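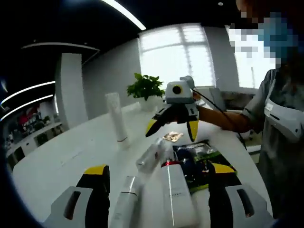
Felicja Lis reckons a long table fills up in proportion to how long it is, and having lived with mine since June I can't argue. Bottles, packets, one plant at the far end looking over the lot. I clear it on Tuesday and by the weekend the bottles are back, half of them lying down. How do other people keep a big shared table usable? There are 6 of us in and out of the place, and telling everyone to put things away has been tried.

3 replies

Dullent
Get a tray. Anything that lives on the table lives on the tray, anything that won't fit goes in a cupboard or the bin. Lay the bottles flat only if you trust the lids. I trusted a 500 ml one once and the varnish never forgave me.

Leave the plant where it is. People are oddly shy of dumping stuff right next to a plant – ours keeps a good foot of table clear all by itself.

Żak
buy a smaller table

Fumholm
Second the tray, but get one with sides, or the tall bottles go over the minute somebody leans across for something. I paid 38 quid for a nice one and then found 2 perfectly good ones in the loft, so look there first.

For packets I use an old shoebox with the lid off. Stand them on edge like records, then you can read what they are without tipping the lot out. Flat packets breed. White bottles want a bit of tape on the front with a name in marker, especially if you've got several much the same shape. I once washed my hands with fabric softener for most of a week. Lovely and soft, mind.

Żak
still say smaller table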